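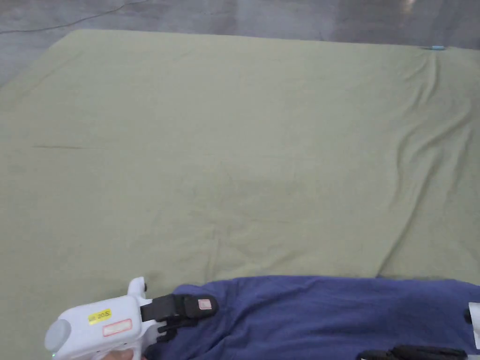 4. Laying out your Levow groundsheet

Now for the fun bit! Pick a flat patch big enough for the whole sheet and have a good wander over it first for stones and twigs.

4.1 Unfold the sheet fully, then pull each corner outwards until the creases ease.

4.2 Push a peg through each corner loop, leaning it away from the sheet. In soft ground, use the long pegs (part 452).

4.3 Set the tent on top and tuck any spare edge underneath, so rain can't collect between the two layers.

Note: a practice run indoors is well worth it. Skip the pegs and weigh the corners down with books.

Caution: keep stoves at least 2 metres away. The coating softens at 42 °C, so don't dry it on a radiator.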